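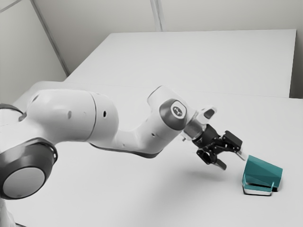 4.2 Colour contrast and the finding of everyday items

Tableware in residential care has for many years been bought in white or cream, chiefly on grounds of cost and ease of replacement. Danladi and Ajayi found that residents with reduced contrast sensitivity took longer to reach for a white cup on a pale table than for the same cup in a strong colour, and that the difference was greatest under ceiling lighting of the kind used in most dining rooms. The effect depends on the whole setting as well as on the item itself. In Figure 2 the teal of the mug-like object is almost the only colour present, with a pale grey surface under it and white, grey or black nearly everywhere else, and the eye goes to it at once. A white item of similar shape on that surface would have to be picked out mainly by its shading. Many of the dining rooms in our survey offered residents only this second, weaker cue.

The survey covered 20 homes in two regions and drew on 1346 observed meals. Homes were asked to keep their existing tables and lighting, and to change only the cups and side plates for the length of the trial. Coloured ware was supplied by Drumell in a single shape, so that weight and handle size did not vary between conditions. Homes already using patterned tablecloths were kept in the sample but analysed separately, as pattern is known to disturb the reading of edges (Veres and Watkins). Two colours were used in each home, the choice being left to the manager after a short discussion with residents and their families.

Across the main sample, residents in the coloured condition drank more at midday and in the evening, while no clear change was seen at breakfast. We are cautious in our reading of the breakfast result. Breakfast was often taken in bedrooms, on trays of several kinds, and the background against which the cup was seen could not be held steady. Staff in the home at Sismont also reported that morning light from east-facing windows made the glaze shine, and several residents there turned their chairs away from it. A matt finish may have removed this difficulty, but none was available in the shape chosen.

Staff records, of which 398 were complete enough to be used, add some detail to these findings. The remark made most often was that residents needed fewer spoken prompts to begin drinking. A smaller group of staff thought that coloured cups looked childish or marked out those who used them, and this view was more common in homes where only part of the dining room had been changed over. Where every table was supplied in the same way, as at Flollberg, the objection was seldom raised. Dauda has described a similar pattern with adapted cutlery — an item given to all is accepted more readily than one given to a few.

These results support the use of strong, plain colours against pale tables, but they do not point to one best colour. The range tested was narrow, and colour and lightness were not varied independently. A dark blue cup on a dark oak table would be expected to perform poorly, whatever its merits elsewhere. Homes planning to buy new ware are therefore advised to test a small number of pieces on their own tables, at the hours when meals are served, before placing a full order. The cost of such a test is considered in section 4.3, together with breakage rates for the Drumell ware.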